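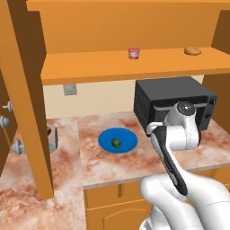

ロボットアームの導入計画

ロボットアームの導入計画(ロボットアームのどうにゅうけいかく)とは、研究室、厨房設備の開発部門、学校、小規模な工場などがロボットアームを購入または賃借するにあたって行う、用途の整理、予算の見積もり、設置場所の準備、納入後の維持費の配分までを含む一連の作業をいう。本項では主として、台所などの生活環境で物を扱うアームを初めて導入する場合について述べる。大規模な生産ラインの計画については扱わない。

概要

ロボットアームの購入を考えはじめた人が最初に開くのは、たいてい製品カタログである。これはごく自然なことで、可搬重量や到達距離の表を眺めている時間は、この仕事のなかでも特に楽しいひとときといってよい。ただ、経験のある担当者の多くは、カタログをいったん脇に置いて、アームにしてもらいたい作業を紙に書き出すことを勧めている。皿の上の物を取る、棚から瓶を下ろす、オーブンの扉を開ける、といった短い文で構わない。一つひとつの動作に必要な手先の向きや高さを考えていくうちに、どの大きさのアームが要るのか、そもそもアームは一台で足りるのかが、少しずつ見えてくるものである。

書き出した作業の一覧は、のちに見積もりを依頼するときの仕様書の下書きになり、さらに納入時の検収の基準にもなる。面倒がらずに丁寧に作っておくと、長く役に立ってくれる。

シミュレーションによる事前検討

実機を買う前に、計算機のなかに台所や作業台を再現し、そこで候補となるアームを動かしてみる方法が広く行われている。カウンターの高さ、上の棚の張り出し、家電の置き場所などを変えながら、手先が届くか、肘や手首が家具に当たらないかを調べることができる。一台も購入しないうちから複数の機種を比べられるため、予算の限られた組織ほど恩恵が大きい。

もっとも、シミュレーションにも費用はかかる。ソフトウェアの利用料、描画と計算のための計算機、そして部屋や食器の立体モデルを用意する人の時間である。とりわけ最後のものは見落とされやすい。既製のモデルで間に合うなら大いに使うとよいが、自分たちの部屋の寸法に合わせて直す手間は残る。また、果物のように柔らかく転がりやすい物の感触や、扉の重さ、蓋の滑りやすさといった事柄は、画面のなかで上手くいったからといって現実でも同じになるとは限らない。この段階の結果は、配置と到達範囲を決めるための資料と考えておくのが穏当である。

予算の構成

導入予算は、一般に次の項目に分けて立てられる。

本体と制御装置
手先のグリッパー、予備の指先部品
架台または台車、固定用の金具
カメラなどのセンサー
安全対策(非常停止、柵、床の表示)
電源工事と搬入費
操作者の教育
保守契約、消耗品
予備費

本体価格だけで稟議を通してしまい、あとからグリッパーと架台の費用を工面するというのは、残念ながらよく聞く話である。グリッパーは本体に付属しないことも多く、付属する場合でも、扱いたい物に対して開きが足りないことがある。皿の縁をつまむのに向いた指と、丸い物を包むのに向いた指とは形が違うので、交換用の指先を初めから見込んでおくと気持ちが楽になる。

予備費の割合については意見が分かれる。設備計画の手引きを著したトリグヴェ・シェルブレド(Trygve Skjelbred)は、初回の導入であれば総額の10パーセントを手つかずで残しておくことを勧め、「予備費は使い残しても叱られないが、足りなければ必ず叱られる」と書いている。一方、ヨアル・エンゲブレッツェン(Joar Engebretsen)は、金額よりも使い道の決め方が大切であるとして、予備費を動かす権限を現場の担当者に持たせるよう説いた。

購入と賃借

購入のほかに、月ごとの賃借や、検収までの試用契約という形もある。賃借は初期の負担が軽く、機種が合わなかったときに返却できる安心感がある。長く使うほど割高になるため、どの時点で購入に切り替えるかをあらかじめ計算しておくことが望ましい。

調理機器の試験を請け負うアレラノ社(Arelano)では、販売代理店ブロムクヴィスト(Blomqvist)から台所作業用のアーム2台を9か月の契約で借り、そのあいだの稼働記録をもとに一台だけを買い取った。残る一台については、稼働の大半が夕方の短い時間に集中しており、作業の順番を入れ替えれば一台で間に合うと分かったためである。同社の計画書は、当初の見込みと実績を並べて記した資料として、初めて導入する組織にしばしば参照されている。

設置場所の準備

設置場所については、次の点を早めに確かめておくとよい。

まず床と台の強さである。アームは動きだすときと止まるときに架台を揺するため、静かに載せたときに平気だからといって安心はできない。次に電源で、オーブンや電気ケトルなど消費電力の大きい家電と同じ回路を使う計画であれば、電気工事の見積もりを別に取る必要がある。コンセントの位置も、図面で見るのと現場で見るのとでは印象が違うことが多い。

台所に置く場合には、上の棚と天板のあいだの空間がとりわけ問題になる。手先が目的の物に届いても、手首や前腕が棚板や家電の扉にぶつかっては仕事にならない。オーブンの前に立つ姿勢をとらせるなら、扉を開けたときに占める場所まで含めて測っておく。搬入経路も忘れがちな項目で、扉の幅が足りずに、納品の朝に建具を外すことになった例もある。

日程

発注から稼働までの期間は機種や時期によって大きく異なる。納入元の夏季休業にかかる8月をまたぐ場合は、見積もりの返事ひとつにも余裕を見ておきたい。到着したその日から使えると考えるのは禁物で、据え付け、校正、安全確認、操作者の講習がそれぞれ順番を待っている。金曜日の納品は、不具合が見つかっても週明けまで問い合わせができないことがあり、避ける担当者が多い。

検収では、はじめに書き出した作業を実際にアームに行わせる。スキルナ計画(Skirna)では、一つの作業を60回繰り返し、失敗の種類を記録したうえで受け取りの可否を決める方式をとった。回数そのものは用途に応じて定めればよいが、契約書に明記しておかなければ、あとから求めることは難しい。

維持費

稼働後の費用には、保守契約料、指先の張り替え、ケーブルの交換、ソフトウェアの更新に伴う作業時間などがある。保守用の管理台帳にはクデックス(Cudex)のような専用の製品も用いられるが、台数が少なければ表計算で十分に用が足りる。交換した部品と日付、そのときの症状を一行ずつ書き留めておけば、次の年度の予算を立てる際の何よりの手がかりとなる。

人の時間もまた維持費の一部である。アームの世話を誰がするのかを決めないまま導入すると、たまたま詳しい一人に仕事が集まり、その人の異動とともに装置が止まってしまう。講習は少なくとも二人に受けてもらい、費用も二人分を計上しておくのがよい。

関連項目

設備投資
産業用ロボット
ロボットシミュレーション
グリッパー
検収
保守契約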